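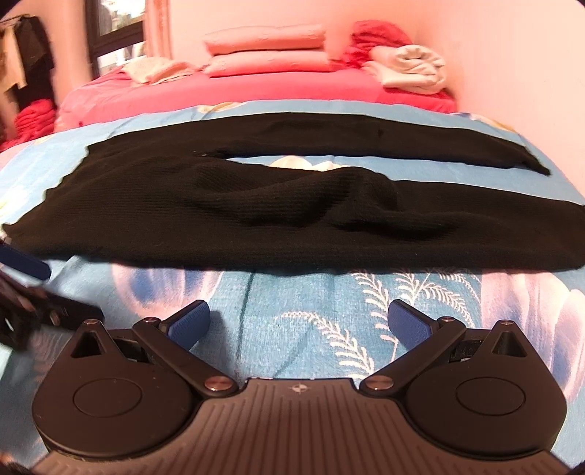 Black knit top, laid out on the blue flowered sheet.

Print this page | E-mail this page

Workshop notebook, February, just after ten in the morning

Right, knitwear. I've been putting this page off because the T-shirts went so nicely and I knew the knits wouldn't! Item 2318 is the black long-sleeved one, fine vertical rib, and I've had it down in the book as "easy" since the Mornthorpe list was drawn up. I'm crossing that out. Rib has opinions. You smooth the body and the sleeve creeps, you straighten the sleeve and the middle bunches up again, and black hides every crease until you've already folded it in.

Nelli Halonen left me her method on a scrap of card, so I'm copying it here before the card goes through the wash (again):

Body flat, front down. Sleeve straight out to the side first, don't cross it over yet. Smooth from the neck to the hem with the flat of the hand, never pull. Then sleeves in, sides in, and up from the hem in 3 goes.

I like it, mostly. I still think two folds is plenty for a thin knit and the third makes a lump, but she says the Bestthorpe drawers are shallow and wide so it has to be three. Fine. Must measure those drawers myself before I start an argument about it.

Working on the bed is much kinder to the back than the low table was, and a pale sheet under dark clothes is a real help, I could see the edge of the sleeve straight away. The drawback is that a sheet moves. Lean on it and the whole lot slides towards you, top and all.

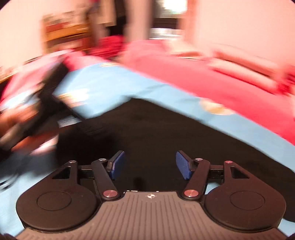

Which brings me to bedding, and I have a lot less to say for myself there. Sheets want two people or a very long pair of arms. My notes from the Wurkutent job say to find the corners first and ignore the middle, and I'd stand by that. Blankets are easier because they've got some weight to them, so I'd do those last, when you're tired.

To sort out:
- 3603 is on the list twice, once as a blanket and once as a throw. Ask Nelli which.
- Brunner storage bags, do we have the big size or only the small?
- Page 107 of the old book has a decent drawing for fitted sheets. Copy it in.
- Try the black knit again with two folds and put both versions in a drawer overnight.

Kettle now, then socks.

Print this page | E-mail this page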